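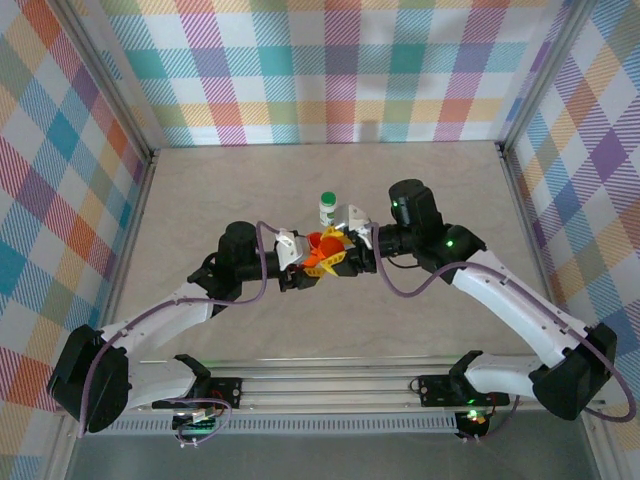 Current state, plaid walls up on three sides, gray posts in the back corners.

Ticket: Grunuso fabric wall set, pastel plaid, panels going slack
Opened by: Ratree Suwannarat
Store: Sulleck
Handled by: Alvar Vik
Status: Open, part on the way
Date opened: June 28, 2026

Ratree Suwannarat wrote:

Hi Sulleck people! I have a question about the fabric walls, and I'll try to put everything in one message so you don't have to keep writing back to me for details (my last ticket went on forever, sorry about that, it was the one with the wrong color thread).

I bought the Grunuso set from you in March, the plaid one with pink, teal, blue, orange, yellow, lavender and white in it. It goes around my worktable, one piece along the back and one down each side, with the sides angled. I love the colors. Before that I had plain gray cloth and it felt like working inside a filing cabinet. So please don't read any of this as me wanting my money back, I just want it to hang flat and stay flat.

What keeps happening: I pull the back panel tight, it looks great, I go home, and a couple of days later the top edge has dropped in the middle. It isn't a huge dip. I laid a ruler across it last week and it was maybe a finger's width. But it's plaid! With plaid you can see every bit of it, all the stripes go into a sort of smile. On the gray cloth I would never have noticed.

The side panels are better. The left one hardly moves. The right one goes a little wavy near the back corner, where it meets the post, and that part comes and goes.

Things I tried before writing to you:

Pulled the whole thing tighter. Lasted two days.

Took the back panel off and ironed it on low with a towel over it. Looked wonderful, went up beautifully, same dip by the end of the week.

Swapped the left and right panels in case one of them was cut a bit short. They weren't, the wavy bit stayed at the right back corner. So I guess that's the corner and I can stop blaming the cloth for that one.

Moved the clips closer together at the middle. This helped! Then I ran out of clips for the ends, and the ends started to creep.

The panels are the 29 inch height, if that matters. I have the four clips per panel that came in the bag and I haven't lost any, which I'm a bit proud of.

Is this a stretch problem or a clip problem? Could I sew something into the top edge? I can sew a straight line but please don't ask me for a buttonhole.

Thanks so much,
Ratree

Alvar Vik (Sulleck) replied:

Hi Ratree, thanks for all of that, it saves me a lot of typing. And I remember the thread ticket, I still owe you an apology for it.

I'm going to guess clips first and stretch second. The plaid is woven a little looser than the plain colors, so it relaxes more along the long side. I have the same cloth at home on a closet front and mine dipped too until I put a rod in it.

Before I send anything, could you check a few things for me?

See if the back panel has the woven edge at the top or the cut-and-hemmed edge. The woven one is a bit stiffer and should go up. It's really easy to hang it the other way around, the plaid looks the same both ways.

Then take hold of the right back post near the top and push it gently toward the side wall. Does it turn at all?

And last, what are the clips doing on the left post compared to the right? I'd like to know if they're at the same height.

A picture of the whole thing was a help, by the way. Your colors look brighter than the ones in our listing, I might ask to have the listing redone.

Alvar

Ratree Suwannarat wrote:

Okay! Went in and did the checks.

The edge: you got me. Hemmed edge at the top, woven edge down at the table. I honest to goodness never looked. The side panels are both the right way up, so it was only the back one. When I took it down to iron it I must have had a fifty-fifty shot at fixing this by accident, and I missed.

The post: the right one turns. Not much, but I can feel it give and then come back. The left one is solid as anything. I put a pencil line across the post and the foot so I can tell if it has moved when I come in.

Clips: the right one was a bit lower. I moved it up level with the left one.

So now the back panel is flipped, woven edge up, and pulled just snug. I was told by Xiaoqing Feng (she sews all the covers here and has opinions) to let it hang loose overnight before tightening, so I did that as well, and I know that's a lot of changes in one go. Sorry! I got excited.

One more thing I forgot to ask. Can the plaid be washed? There's a faint gray smudge low on the left side where I lean in with my sleeve. I don't want to wash it if it's going to come out of the machine two inches shorter.

Ratree

Alvar Vik (Sulleck) replied:

Don't be sorry, changing it all at once is fine as long as it works. If it goes bad again we'll pick it apart one piece at a time.

Washing: cold, by hand, no wringing, and dry it flat. Please keep it out of the dryer. For a sleeve smudge I wouldn't take the panel down. Use a damp white cloth with a drop of dish soap and dab, then dab again with plain water. Go easy on the pink stripe, it's the one that can bleed a little if you scrub.

The post turning explains your wavy corner, I think. There's a set screw in the foot, on the side that faces away from the table. It takes the small key from the bag. A quarter turn, then try the post again. If the key spins without biting, the screw is stripped and I'll send a new foot.

Let me know how the dip looks after a few days. I'm leaving the ticket open.

Alvar

Ratree Suwannarat wrote:

Update, and it's mostly good!

The back panel is holding. I put the ruler on the top edge again this morning and I can't get a gap under it that I'd complain about. I'm a bit embarrassed that the big mystery was an upside-down panel, but I'm also so pleased that I made Xiuying Dong come and look at it. She was polite.

The smudge came out with the dish soap. It took two rounds. The pink is fine, I was very gentle with the pink.

The post, though. The key bites, I did the quarter turn, it was solid all afternoon, and the next day my pencil line was off again by a hair. I did another quarter turn. Off again. I don't want to keep going and snap something. The wave in the right panel is smaller than before but it's back, you can see it best from the chair when the light comes from the side.

I also tried a strip of paper wrapped around the bottom of the post, inside the foot, to take up the slack. That's been the best so far, but paper isn't going to last, is it?

Oh, and a question from Zihan Yao, who wants the same set for the next table over. The tabletop there is the same beige speckly kind as mine. Would you do the plaid again or go with something calmer? I said plaid. Small stuff is easy enough to spot against it. Zihan thinks the plaid is loud. Zihan wears a lot of brown.

Ratree

Alvar Vik (Sulleck) replied:

Paper is a perfectly good trick, but no, it will squash down. Leave it in for now.

I'm sending you a replacement foot for the right post, free of charge, and a bag of extra clips so you can have them closer together in the middle without robbing the ends. To change the foot you'll need to unclip the right panel and the right end of the back panel. Leave the left side alone. Lift the post straight up, swap the foot, set the post back down and line up the clips before you tighten the screw. I always did it the other way around and then wondered why everything was crooked.

For Zihan: the Peng cloth is a plain oatmeal in a tighter weave, and it hardly relaxes at all. It would be the quiet option. It's close in color to a beige tabletop, so I'd ask for the free swatch first and lay it on the table before ordering. The Virkska is a thin blue stripe, sort of halfway between the two. Same posts and same clips for all of them, so the cloth can be switched later.

Please remember to check for the woven edge this time!

Alvar

Ratree Suwannarat wrote:

Ha, deserved. I've put a little pencil arrow inside the hem of every panel, pointing up, so whoever takes them down next doesn't do what I did.

Thank you for the foot and the clips! I'll swap it when it gets here and let you know if the pencil line stays put. Paper's still in there and holding today.

Zihan would like swatches of the Peng and the Virkska, please, sent to the same address as mine. I'd like it noted on the ticket that I voted plaid.

Ratree

Alvar Vik (Sulleck) added a note:

Replacement foot (right) and extra clips requested. Swatches added to the same parcel, Peng and Virkska. Customer votes plaid. Waiting to hear about the right post after the swap.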